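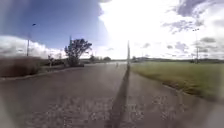

Su-chen Fu thinks the separation spring is fine and that I am chasing a sensor fault. Her note was waiting when I got in, four lines, with the plot from the second vibration run attached. She reads the late release signal as chatter on the microswitch, nothing mechanical, and wants the switch replaced before anyone touches the deployer.

I read the plot differently. If the switch were chattering I would expect short dropouts on both sides of the event. There is one clean transition, and it is late by 70 milliseconds against the command. The first run had it inside 5. Same deployer, same mass dummy, same harness. The door opens in both cases, so on a strict reading of the requirement we pass. The launch provider's window is generous. But the tip-off rate depends on the door being fully clear before the pusher plate moves, and a lazy door will put a rotation on the satellite that the magnetorquers then have to take out over several orbits we would prefer to spend on commissioning.

Spent the morning on the bench with the flight spare. Cycled the hold-down by hand, then electrically at nominal bus voltage, then at the low end. No delay at nominal. At low voltage the release actuator takes longer to heat, as it should, and the delay matches the data sheet curve. It does not match what we saw on the shaker. So either the bus sagged further than the log shows or something else held the door.

The log is sampled too slowly to settle it. I asked for a faster channel on the supply line in January and it was dropped from the test plan to save setup time. I have asked again.

Jaanus Kivi called from Skendham before lunch about the mass budget. Maltwood is now 2 grams under its limit, counting the staking compound, which had been left out of the last three versions of the spreadsheet. He would like to take the margin from the solar panel hinges. I said no. The hinge torque figure already assumes a cold case I do not fully trust, and thinning the brackets means another round of analysis with the launch slot closing in. He will look at the battery bracket, which was designed for the older, heavier cells and has metal in it that does nothing now.

He also said the Trarnel people have moved our integration date forward. It was sent to the wrong mailing list. We lose most of the float between bakeout and delivery, and the bakeout itself cannot be shortened. Contamination limits are set by the primary passenger on the flight and they are not open to discussion.

After lunch I pulled the deployer door and looked at the hinge pin under the microscope. There is a burnished patch on the lower third, where the dry film lubricant has gone bright. Not through to bare metal as far as I can tell. The procedure allows for some polishing during run-in, but the run-in record for this unit lists fewer cycles than I would need to produce a patch like that. Could be that the record is incomplete. Could be a slight misalignment in the bushing, loaded up during the axial sine sweep. Photographed it with a scale, bagged the pin, wrote the nonconformance report. Number still to be assigned.

If it is the bushing, Su-chen and I are both partly right, in that the switch reported what it saw and the spring did its job – the friction came from a part neither of us had listed.

Ground station took a smaller share of the day. The Mishra receiver is still dropping lock on low passes. I had it tracking a weather satellite at 4 p.m. and lost it below ten degrees elevation both going up and coming down. Reseated the connector at the preamp, no change. Beacon decoding above that is good, 600 frames with no checksum errors. I suspect the rotator cable, which has been bent back on itself every time the antenna parks to the north. Ordered a new length and a proper strain relief.

To do tomorrow:
Replace the microswitch anyway, to close out Su-chen's action.
Measure bushing bore at both ends.
Find the run-in sheets for the deployer, original paper copies if they exist.
Send Jaanus the cell mass, as weighed.
Reply to Trarnel accepting the new date, with the bakeout duration stated in the first line.

Left at 7:40. Bench supply is off, spare deployer is in the dry cabinet with the door removed and tagged.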